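Clearing and Packing Up a Shared Work Table
By Imke Ehlers
28/01/2023
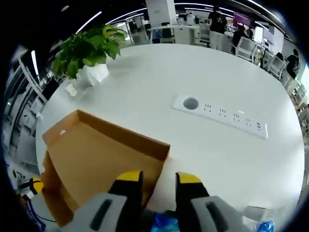

Packing at a big table goes faster if you clear it in the same order each time. Start with anything that plugs in, then paper, then the loose bits. On a table with outlets set flush into the top, unplug everything first and keep the strip clear while you work. Four outlets and a pair of USB ports take up a good stretch of the surface, and tape ends, crumbs and packing dust will get into them if you pack right on top. Put the open cardboard box to one side, keep your bags within reach, and leave the potted plant where it is until the end.

Boxes

Tape the bottom seam twice, and once across the middle. Heavy things go in small boxes. A box you can't lift easily with both hands is too full, so take something out. I keep mine under 30 pounds.

Fold the flaps outward while you fill. If they keep springing back in, crease them hard along the fold or hold them down with a strip of painter's tape.

Write on two sides and not on the top, which you won't be able to read once the boxes are stacked. Room first, then contents. "Office, chargers" is enough.

Plastic bags

Use bags for soft things and for filling gaps. A crumpled bag pushed into a corner stops a mug from sliding, though it won't protect glass. Wrap glass in a dish towel or paper first.

Don't put food or cables you want to keep in the same kind of bag as the trash. We lost a set of Stirelis adapters that way in October. Use one color for trash and another for everything else.

Cables

Coil each one loosely and close it with a twist tie. Label the plug end. Tight loops wear out the cord near the connector.

If the table has a round cable hole, pull cords out from below, one at a time, and check that the plug isn't caught on the rim.

Wiping down

Use a barely damp cloth on a white tabletop and go with a dry one after it. Near outlets use only the dry cloth. For the narrow edges around a flush power strip, a dry paintbrush works well. Pencil marks come off with a plain eraser. Test any cleaner on the underside first.

The plant

Water it the day before, not the same day. A square pot fits well in the corner of a box with a towel packed around it. Leave the top open and carry it last. Broad leaves tear if you push them down under a flap, so use a taller box if you have one.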